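Sorting tiny plastic pieces onto plates: do I need proper trays?

Posted by Flomard in Craft & Hobby Storage, January

Hi all, I hope this is the right section, it was a toss-up between this one and the kids' activities board! My late aunt's craft box has come to me, and at the bottom of it there is a big freezer bag of tiny plastic bits: rings, pegs, little bent pieces, all sorts of colors. The slip of paper in the bag says 3000 but I have no plans to check. I would like to get them sorted so my grandkids can use them for counting games and I can use the rest in mosaics.

What I've been doing is spreading a small handful on the table and moving pieces one at a time onto round plates, one plate for each kind. It's pleasant enough with the radio on, but I keep second-guessing myself. Are plates silly for this? Should I sort by color or by shape? And is there a better surface than a plain table? Mine is pale gray and very smooth.

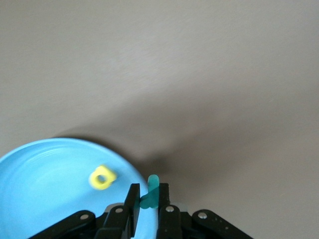
Yellow ring on the blue plate, and a teal piece held above its edge.

I'd rather not spend a lot of money on this. Thank you in advance, and sorry for going on!

Wiltmont
Member, 2854 posts

Not silly at all, I've used plates for years and I own two sets of the "proper" trays (they live in the garage now, under the Christmas things). A plate with a bit of a raised rim is just about perfect for small pieces. They slide toward the edge and stop there, and when you're done you can tip the whole lot into a jar.

On color or shape, my advice is shape first if you're doing mosaics. You can pick out a color at a glance later on, but hunting for the one ring in a jar full of pegs will have you muttering. For the grandkids I would go the other way and let them sort by color, they get a real kick out of it.

One thing I'd watch is the color of the plate. A yellow piece on a blue plate jumps right out at you. Put a green piece on a green plate, especially one of those see-through ones, and you'll be patting around with your fingertips to find it. I have three plates I use for this and I swap them depending on what's in the handful.

As for the table, a matte one is kinder on the eyes than a shiny one under a lamp. Leave yourself plenty of open space between the plates too. I like to have just a few pieces out, well spread, so that each one can be picked up without nudging its neighbor.

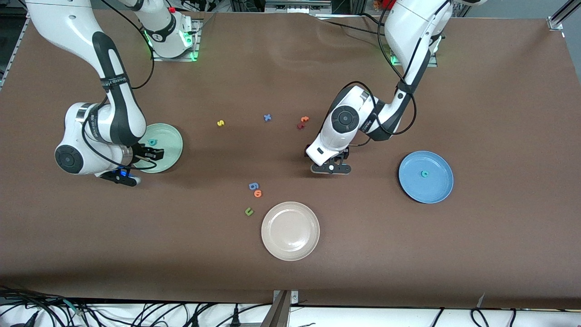 Once the loose ones are all up, I put out the next handful, and I never go over 20 pieces at a time. More than that and I start rushing and things end up on the wrong plate. You'll find your own number. I also keep a saucer off to one side for anything cracked or that I can't make up my mind about, and I deal with those at the very end with a cup of tea. Enjoy it, it sounds like a lovely thing to have from your aunt.

Gebremichael

muffin tin. done

Pokovon

I agree with most of what Wiltmont wrote, but please do be careful if the grandkids are very little, those pieces are just the size to go in a mouth. Ours only came out after the youngest was down for a nap. For storage I wash out spice jars and tape one piece to the lid so I know what's inside. If you do go with the muffin tin, get one with shallow cups, my fingers can't get down into the deep ones anymore!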